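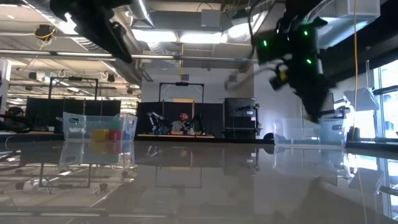 Coloured blocks in a clear bin, with an empty bin at the other side of the table. Sorting and Storage series, August.

The Sorting and Storage gallery presents work from the tabletop program run by Jilico at its Kaltov Street premises. The program is concerned with an ordinary household and classroom task: moving small objects between containers and putting them away. Materials are kept deliberately simple so that the same activity can be set up at any table in the building. The complete collection holds 2,613 pictures, and a selection is shown on this page.

Containers
Clear bins are the standard container for all block activities. Coloured pieces can be recognized through the walls without lifting a bin or looking over the rim. Bins with handle openings are preferred, as they may be carried with both hands and stacked on the storage shelves at the close of a session.
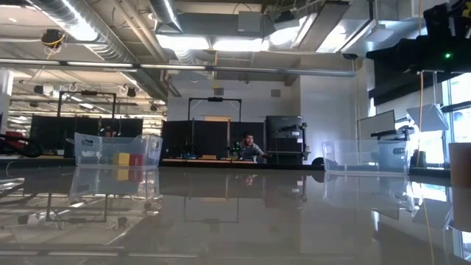

Yellow and red remain the most frequently used colours in the series, and both are easily told apart at a distance. Green and blue pieces were added at the request of the Wei Learning Centre, which has used the same activity plan in its own rooms for the past 17 months. Replacement blocks are ordered by colour, and mixed packs are not accepted.

Work surfaces
Two kinds of table appear in the gallery. Glossy tops are wiped down before each session, as fingerprints show readily. Pale surfaces are reserved for activities in which several bins are in use together. Staff are asked to return each bin to its proper table and to report any cracked rims to the Ultider supply desk on the ground floor.

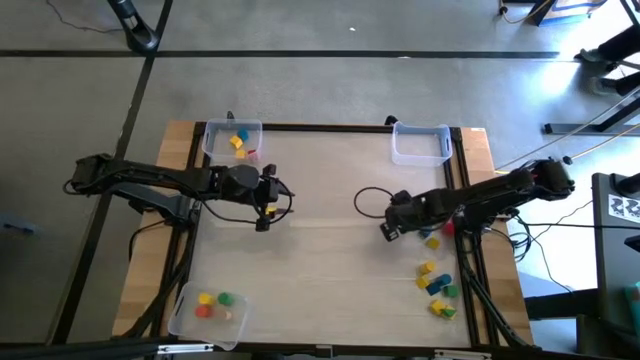
Blocks are to be placed in a bin without being pressed down or arranged in rows. Where more than one bin is set out, the activity sheet states which is to be filled and which is to be left empty at the start. Activity sheets are available at reception in sets of 4.

Prints from the gallery may be viewed on Sunday afternoons. Requests to reproduce pictures should be made in writing to the Jilico collections office.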